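The last job on the list

By Carys Jarman

Ask people who build robots what a machine should be able to do in a shop and most will start with the stockroom. Moving a full cage from one end of a building to the other is more or less solved. Taking things out of a box and putting them where customers can find them is still done by hand, nearly everywhere, and the people I spoke to in November expect it to stay that way for a while.

Wendell Szabo has worked on the problem for most of his career. He runs a small engineering team at Zunda, which is trying to build a two-armed machine that can restock the household aisles of ordinary shops. His team began with tins and cartons, and those went well. Then they moved on to the hanging goods.

"A tin is a tin," he says. "You can pick it up from nearly any side and it will stand where you put it. A thing on a card with a hole in the top has to go on a peg, the right way round, in front of the ones already there. The hole is smaller than your fingertip and the card bends when you push it."

Zunda's test list has 393 products on it. The machine, which the team calls Flollo, can pick up most of them when they are laid out on a bench with space between them. Inside a carton the numbers drop. Flat packs slide under flaps and dividers, and the gripper has to get an edge up before it can close on anything.

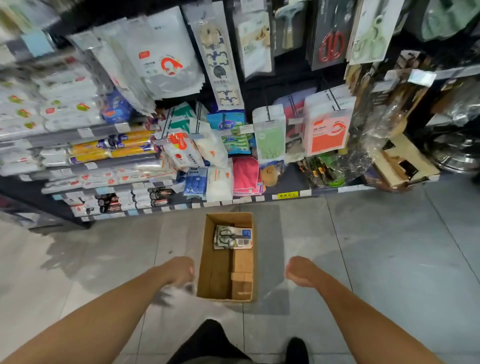 People do this without thinking. A shop worker will reach in, tip a packet against the side of the box, pinch it and have it out in one go, often while looking at the shelf to see where it belongs. Aaliyah Marchand, who managed a homeware shop for 18 years before she went to work with Szabo's team, says new staff pick up the hand movements in a morning. What takes them longer is knowing the shelf.

"You get a peg that's full and one more to go on it," she says. "Do you squeeze it, do you put it back in the box, do you shift the next line along? I can tell you what I would do in my shop. I couldn't write it down for every shop."

This second part worries her more than the gripping. A household aisle is a mixed lot. Sponges and gloves are soft and change shape. Cling wrap comes in long boxes that will lie in a row if the first one is straight. Towels have to be folded again after customers have been through them. A pot is heavy and smooth, and two scrubbing brushes from different makers may share nothing but a price. A machine set up for one of these is usually poor at the next.

There is also the matter of the customers, who stand where the machine wants to stand, put things back in the wrong place and leave baskets in the way. Flollo stops whenever a person comes within reach, and in a busy shop that means it stops a great deal. The current plan is to run it after closing.

At Fliludard, which sells a home robot called Kim to a few care providers, Ayten Tekin has met the same trouble from the other side. Kim can load a dishwasher if the plates are the ones it knows. It can carry washing to the machine and press the button. Folding is slow, and putting things away in cupboards is slower still.

"We used to say two years for cupboards," Tekin says. "I've stopped giving a figure."

She thinks shops and homes will be cracked together or hardly at all, as both come down to handling small things in tight spaces, next to other small things. Szabo disagrees. A shop has a plan of where everything goes, he says, and a kitchen drawer has none. He would bet on the shop.

Tài Lâm, who works out costs for retailers thinking of buying such machines, is less interested in which comes first. In his last set of sums, a good worker emptied two mixed cartons in the time a machine spent on part of one, and the worker also answered questions, wiped up a spill and noticed a torn packet. The machine would have to become much faster, or much cheaper, before he could advise a client to order it for this kind of aisle.

Szabo has seen those sums and doesn't argue with them. His team is now working on a thinner fingertip, and on a way for Flollo to set aside anything it cannot hang, so that a member of staff can finish the peg in the morning.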